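Sorting the block box, a thread. 1/8

Started on the kids' building blocks today. The rule is one color per bin, and there are three bins: blue, yellow and red.

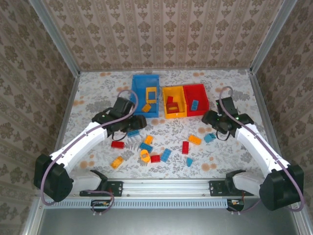 2/8
First job is the strays. The blue bin has yellow pieces in it, the yellow bin has red, and the red bin has a blue. They all come out before anything else goes in.

3/8
I do the loose ones by color, all the blues, then all the yellows, then the reds. Hugo Cantero does it piece by piece and says it's quicker. We timed it in July and he won by 8 seconds.

4/8
Leaf-and-blossom print stays under the blocks. The orange flowers do look like blocks if you're tired. I have reached for one.

5/8
Pieces with an opening go in with their color. I had a separate tub for odd shapes and it was full of everything inside a week.

6/8
Someone asked how many we own. 2,650 by my list, mostly from the Wakby yard sale. The rest live in the hall closet and come out a batch at a time.

7/8
Washing: mesh bag, lukewarm water, a little dish soap, then flat on a towel overnight. Don't use the dryer. Eifion Wynne did and lost 2 wheels.

8/8
Next up is the closet shelf. I've got 377 pieces in there with no color written on the bag.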